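Kasgate council backs down on hall hire for prayer groups

I've been following this one since October, so forgive me if I sound a bit chuffed. Kasgate council has dropped its rule against religious services in the Jarnwood community hall, and the small Erraji congregation can go back to booking the place like anybody else in town.

The old hire policy let in the choir, the chess club and a tax seminar (I went, it was grim), but it knocked back anything the council called "worship as the main activity". Siham Lahlou, who handles the congregation's bookings, was told her group could talk about faith in the hall as much as they liked. They just couldn't pray there. She asked the council where one stopped and the other started, and the letter she got back ran to 3 pages without an answer in it! 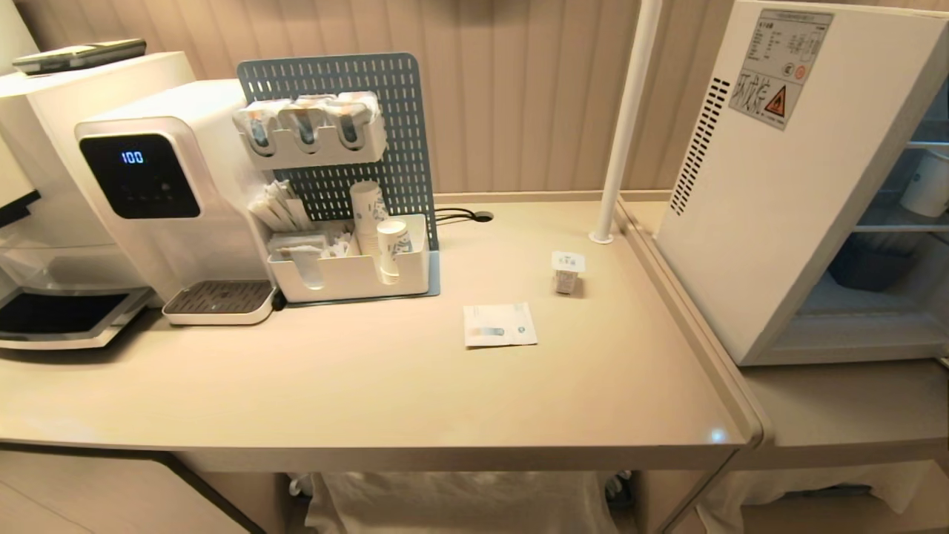 Water dispenser and pegboard on the counter.

Her solicitor, Maarja Uibo, argued that a public hall open to every other sort of group can't pick and choose on the content of what's said inside. The council's own lawyers seem to have come round to that view before it got anywhere near a courtroom. A petition with 327 signatures probably didn't hurt either, and a good few of those came from people in Jurham who've never set foot in the hall. 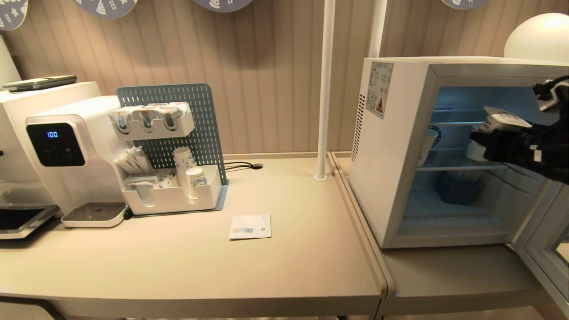 Not everyone's happy, mind you. Councillor Piret Vanags voted against the change and told me she still worries about ratepayers being seen to favour one faith over another. Fair enough, and I reckon she'll want a close look at how bookings are shared out. Under the new policy every group pays the same rate, $20 an hour, and no group can hold the main room more than two evenings a week.

Siham has already put her form in. She's asked for the early evening slot, straight after the choir, and is waiting to hear back.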